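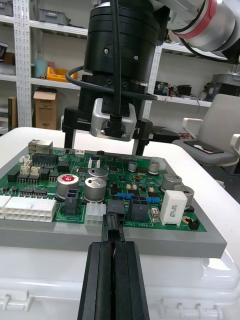

About us

Gustura mends circuit boards. We also make a few, and we wire up quite a lot of them, but mending is what we started with and it is still the job that gets the kettle put on.

The firm began when Wendell Szabo was quoted more for a replacement control board than he had paid for his first van. The board had one failed capacitor on it. He changed the capacitor, the board went back to work, and he spent the rest of that month telling anyone who stood still for long enough. Several of them owned broken boards. By October he had a bench, a decent iron and a waiting list, and had stopped answering the phone during meals.

There are 6 of us now, in a unit on the Indley road between a tyre place and a firm that does something with gravel. We have been asked to say on this page that we are passionate. We are fairly keen. We like a tidy board and a connector that goes home with a click, and we get short with people who pull plugs out by the wires.

What we do

Repairs come first. Power supplies, motor drives, controllers from machines whose makers have gone bust or have stopped returning calls. If it has capacitors standing up on it like a small town, we have probably had one like it in bits. Send us the board, and the case and mounting plate as well if you can get them off without a hammer. If a hammer has already been involved, please tell us. We will find out anyway.

Assembly is the other half. We fit boards into their housings, make up the wiring and plug it all together, for customers who need 40 of something and have been laughed at by factories who wanted an order for ten thousand. Every lead is made here. Every plug is checked for its pins before it goes near a socket, and somebody other than the person who fitted it checks it again afterwards. This is dull, and we charge for it.

The Flornavow is the only thing with our own name on the box. It is a controller for greenhouse vents, and it was meant to be a favour for Wendell's sister. She has one. So do a good many tomato growers, who are kind about it and write us long letters, mostly about tomatoes.

What we don't do

Phones. Laptops. Televisions, unless it is a very old one and you catch us in the right mood. We don't do anything that has been in the sea, after the business with the outboard. We also can't tell you over the telephone what is wrong with your board, even if you hold the receiver up to it so that we can hear the noise.

How we work

You send the thing in with a note saying what it used to do and what it does now. "Broken" is a popular note but it leaves us with a lot of reading between the lines. We look at it, we ring you with a price, and you say yes or no. Looking costs £60, and that comes off the bill if you go ahead. Most repairs are back with you inside 4 weeks. If the part has to come from the other side of the world we will say so, and then we will all wait together.

We keep the old parts in a bag and send them back with the board. Some people find this reassuring. One man has asked us to stop.

The bench

Visitors tend to expect something grander. The tops are white, so that a dropped screw shows up, and they are wiped down at the end of the day whether or not anyone feels like it. Labels face the front. Leads hang by length on the back wall, under a system Wendell thought up himself and which the rest of us learnt in self-defence. No drinks on the bench. There is a shelf for drinks, and it has seen things.

We buy most of our connectors from Haddad, two streets away, who will open up on a bank holiday if you sound upset enough. We have been customers for over 6 years and still owe them a cake.

Finding us

Turn in at the tyre place and keep left past the gravel. The bell doesn't work. Yes, we know. Knock hard, or ring the number on the door, and bring the board in whatever box you have. We like getting the boxes too, as we never have the right size.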